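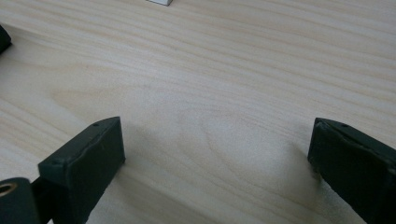 Table wiping is the chore I would hand over first, and it is the one we check most carefully before any session at the Clokeo workshop. A machine that can clear, wipe and reset a table would save us a good part of every afternoon. The surface matters more than people expect: pale wood with a wavy grain like this gives the vision software plenty of soft lines to puzzle over, and the shadows under the two dark fingers move whenever the arm does. With the jaws wide open there is a good stretch of bare wood between them, and that is how I like to start.

Bench and gripper check, chores trial
Site: Clokeo workshop, bench 2
Checked by: Jihad Kassab
Date: July 2024

1. Emergency stop within reach of the person at the bench
Pass. Pressed and released before power-up, and again with the arm moving slowly.

2. Table steady, feet level
Pass. One foot needed a turn. Please don't fold up paper and stuff it underneath, it works its way out.

3. Work area clear of cups, phones and cables
Pass after tidying. Keep drinks on the windowsill.

4. Fingers tight, no play when pushed by hand
Pass. I check the screws with the small driver, never the long one.

5. Finger surfaces
Pass with comment. Look for scuffs and lifted edges and run a cloth along them. If the cloth snags, swap the finger. A rough edge will drag a tea towel halfway across the table, which is funny once.

6. Grip force set to low
Pass. The Zosden setting is fine for sponges and cloths. Plastic beakers need one step up. No glass yet, please!

7. Speed limit on
Pass. It feels painfully slow when you are watching it fold a napkin, but leave it alone.

8. Spills and wet cloths
Fail. The drip tray was missing. Found in the Nugroho cupboard and put back, so this needs checking again before the wiping trial.

9. Log saved and named properly
Pass. The log now stands at 3,398 attempts, of which 129 were stopped by hand. Most of those were cloths bunching up.

General comments

Can it do the chores yet? Some of them, and I am really pleased with how far it has come since January. Picking up a dry sponge and putting it in a tub is dependable enough that I have stopped holding my breath. Wiping is good in the middle of the table and poor at the corners. Folding is still a lottery, though the good folds are lovely to watch. It can't yet decide for itself what is rubbish and what is somebody's lunch, so a person stays at the bench for every run.

The Zelham bench should use this same sheet, with item 6 changed for their heavier tools. Their sweeping trial takes over 3 hours, so repeat items 1 and 4 at the halfway break.

To do: recheck item 8, order spare finger pads, put a new label on the stop button.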